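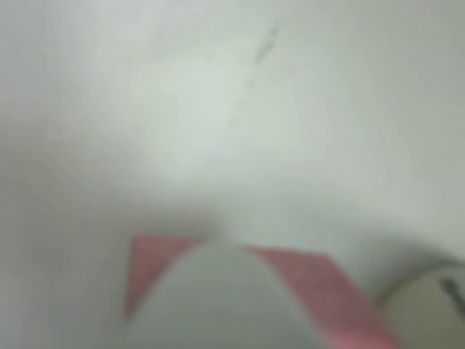

**How do I get a black scuff off a matte white wall?**

Shona Geddes

We moved a bookcase in December and it left a thin dark line on the living room wall. The paint is flat white, maybe two years old. I tried a damp paper towel and it got a little lighter but also wider. I don't have any of the old paint and don't want to redo the whole wall. The room is small but the ceiling is high, and the last quote I got for painting it was 323 dollars. What should I try next?

**tosh_r**

Stop using the paper towel. Flat paint has almost no sheen, so any hard rubbing leaves a shiny spot that shows up worse than the scuff did.

1. Try a clean white pencil eraser first, with light strokes.
2. If that doesn't do it, put one drop of dish soap in a bowl of warm water, wring a soft cloth nearly dry, and dab.
3. Blot with a dry cloth and leave it overnight before you decide anything.

Test behind a door — cheap flat paint can come off on the cloth.

**Nudier**

Melamine sponge. Works every time.

**tultska**

The sponge is very fine sandpaper, so go easy with it on flat paint. I burnished a patch in my hallway that way and ended up repainting from corner to corner. If you do need touch-up paint, cut out a chip the size of a quarter from inside a closet, if it's the same color, and have the store match it. Ask for a sample jar in flat.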